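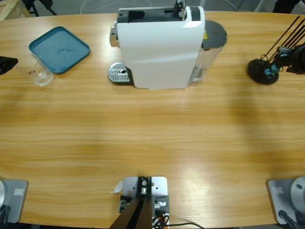

Figure 3. Workspace of the two-arm station with the coffee machine task, seen from the fixed camera. Only the bases of both arms are in view.

4.2 Comparison of the two grippers

We compared the two grippers on the same station in our laboratory in Niltstead. The first is the parallel gripper delivered with the arms, which we call the standard gripper. The second is the Handasell gripper, which has softer finger pads and a wider opening. The arms, the controller and the cameras were kept the same for both, so that the difference in the results comes mainly from the fingers.

The task was chosen because it needs several kinds of grasp. As Figure 3 shows, a capsule coffee machine stands between the two arms, with a lever on its top, and a drinking glass and a square tray are placed at the left. The left arm has to take the glass and put it on the drip tray under the brewing head. The right arm has to lift the lever, insert a capsule and close the lever again. No coffee was made during the trials.

In total we recorded 483 trials. The first trials were done in January by Rodel Mangubat, and the last ones on 4th May, after the pads of the Handasell gripper had been changed. Trials from before and after this change are reported separately in the table.

The glass was the most difficult object for the standard gripper. Its hard fingers touch the curved wall only at a small area, and the glass often turned a little while it was lifted. With the Handasell gripper this rotation was smaller, but the wider fingers sometimes hit the drip tray when the glass was put down. For the lever we found the opposite. The standard gripper could hold the lever firmly, while the soft pads bent under the load and the arm had to repeat the movement.

A second problem was the clear glass itself. The fixed camera sees its edge weakly against the wood, and the estimated position was less stable than for the tray. We followed the calibration method of Aquino, with a correction proposed by Ariel Lumbao, and applied it equally to both grippers.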